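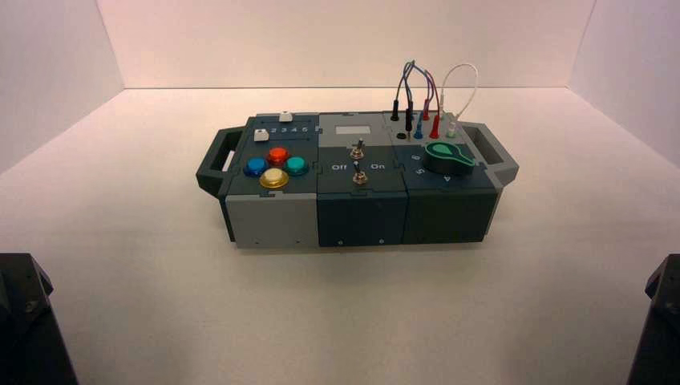

The rider who finished second in the Stavness time trial in August does not want his name on this piece. His contract with Abella is up for renewal and the team has asked its riders to leave press work alone until the roster is settled. He agreed to talk about equipment, pacing and training, on the condition that we left it at that. We met in Bristside, where he lives in the off-season, on Tuesday, October 12, 2021.

He has ridden for Abella for four seasons, mostly as a domestique on the flat stages and as the designated rider against the clock. The first question was about position, which he changed last winter after two years on the same setup.

"The old one was low," he said. "It tested well on the track for short efforts and I could not hold it on the road. After twenty minutes my head came up, and then the helmet tail was in the wind and the whole thing was worse than if I had started higher. So we raised the pads and tilted the extensions. The number from the track got slightly worse. My times got better."

The new position has his forearms angled up, with his hands close to his chin. The saddle went forward by the small amount the rules left him. He moved to shorter cranks at the same time, and he is careful about how much credit he gives them.

"I changed too many things at once to tell you which one did it. The cranks open the hip at the top of the stroke, and I feel that on a drag when I'm tired. On a flat road with a tailwind I couldn't tell you what length is on the bike."

The Stavness course suits a rider who can stay seated. It leaves town on a wide road, climbs in steps to a plateau and comes back by the river, with a rough section before the last roundabout. He rode it on a deep front wheel and a disc, both from Borska, with a single chainring. Several of the favorites took a shallower front wheel on account of the crosswind on the plateau. He had looked at the same forecast.

"I train on the deep front. If you only bring it out on race day then yes, it will push you around, and you will sit up every time it does. Mine has been on the bike since spring. I know what it does when you come out from behind a hedge."

On tires he was more talkative. He runs a tubeless tire at a lower pressure than he did as an amateur, and he sets it himself on the morning of the race after riding the course.

"The mechanics have a chart. It's a good chart. But it doesn't know about the patch before the roundabout. If the bike skips there I lose more than I gained on the smooth part, so I start from the chart and then take some out." 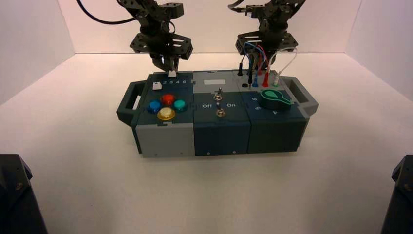 "Then I leave it alone," he went on. "You can spend the whole warm-up going back and forth with the pump and all you get is nervous."

The warm-up itself is short by the standards of the team. He does an easy spin on the rollers, a ramp that finishes just under race effort, then a few minutes of nothing. In hot weather he wears an ice vest and cuts the ramp. He stopped using music two seasons ago because he kept missing the call from the start ramp.

His pacing plan for Stavness had been worked out with the team's coach from the course profile and an estimate of the wind. It called for 4 blocks, each with a target and a ceiling. The ceiling matters more to him than the target.

"Over the first block I always feel like I could do another thirty watts, and I could, for that block. The ceiling is there to stop me. On the climb the ceiling goes up. On the plateau it comes down again, and that's where most people ride badly, I think. They get to the top and they want a reward. I want to be back up to speed before I let the power drop."

He had the power figure and the elapsed time on his screen and nothing else. Split times came over the radio, though he had asked the car to give them only at the second check and not to tell him his placing.

"They told me anyway. I was leading at that point, so I suppose they thought it would help. I don't blame them. It made no difference to what I could do on the way back."

He lost the race in the final block. The winner, who started later, was quicker by the river, and our man puts it down to a wind that had dropped by then plus a plain difference in legs. He had reviewed the file on the bus that evening. The power was within a few watts of the plan everywhere except on the rough section, where it fell for longer than he expected.

"I was careful in there. Too careful. I'd ridden it three times in the recon at training pace and it's a different road at race pace. If I did it again I would do one lap of just that piece, flat out, behind the car."

Training for the event took up most of the summer. Abella sent him to altitude before it, then home for a block of long rides with intervals on the time trial bike. The longest was a loop out of Bristside of 125 kilometers, with 1529 meters of climbing by his head unit, done entirely on the extensions where the road allowed it.

"It's not a nice ride on that bike. Your neck hurts and drivers don't understand why you're not looking at them. But if I only do intervals on it then I only have the position for the length of an interval."

He does little in the gym. There is one session a week in winter, heavy and brief, and it stops once the racing starts. He works on his neck and upper back at home with a band, every other day, and considers that time better spent than most of what he used to do.

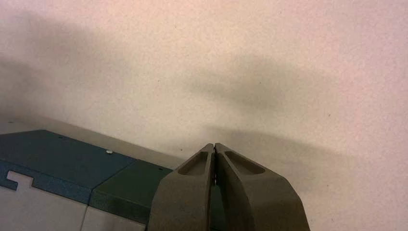

Gripper fingers, tips almost together.

We asked about next year. Time trials at this level are getting shorter, and some of the stage races he rides have dropped theirs or swapped them for a prologue. A prologue is a poor event for him. He corners adequately and accelerates slowly.

"I can lose ten seconds in a prologue and not be able to show you where. There's no fitness answer to that. I've started going to a parking lot with cones, on the time trial bike, which looks stupid. I brake too early. I've known that since I was a junior."

There may be a new frame as well. The team has tested one with a wider fork crown, and he has ridden it on the track but not outdoors. He found it quick in a straight line and had doubts about the front brake, which he has passed on. Borska is expected to supply the wheels again, subject to the same contract talks as everything else.

Whether he will be on it depends on the coming weeks. He said he had a second offer from a smaller team, with more freedom in the one-day races and less money for wind testing.

"I'd miss the testing," he said. "I'd probably do it on my own account. You can rent the track for a morning if you book in the winter, and I have the clothes and the helmets already. The expensive part is someone who knows how to read it."

He had a two-hour ride on the schedule for that afternoon, on the road bike, with no targets set. It would be his first since the end-of-season break.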